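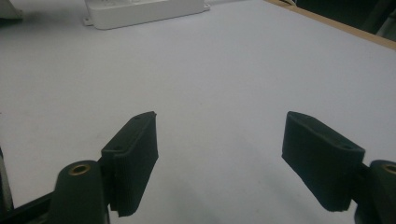 When we moved to Pollidmont, the front door was the first thing I wanted to change. It was heavy and dark, and in winter the wind came under it so strongly that the mat was moving. My wife liked the colour, so we kept it for one more year, with a rolled towel on the floor.

In August I began to ask for prices. The first firm, Pretard, wanted to sell us a door with a steel core and 7 locking points. It is a good door, I am sure, but our street is quiet and I could not see why I should lock it in seven places. The second firm, Medrano, sent a man who measured the opening at three heights. The wall leans a little, he told me, and the opening is 4 millimetres narrower at the top. I had lived with this wall for a year and I did not know it.

We decided on an oak door from Fesisley, with a narrow glass panel on one side. The leaf is 101 centimetres wide, so the sofa can finally come in without taking off its legs. With the fitting and the new threshold we paid 4000 euros, which was more than I had planned. The old door went to a neighbour for his workshop.

The fitters came at eight in the morning and left before dark. For the first weeks the door was a little hard to close, and I had to turn one screw in the lower hinge by half a turn. Now it closes with one finger. I still must oil the outside before the autumn rain, and I have not decided yet between the clear oil and the slightly brown one. If you have an oak door on the weather side of the house, please write to me which one you use.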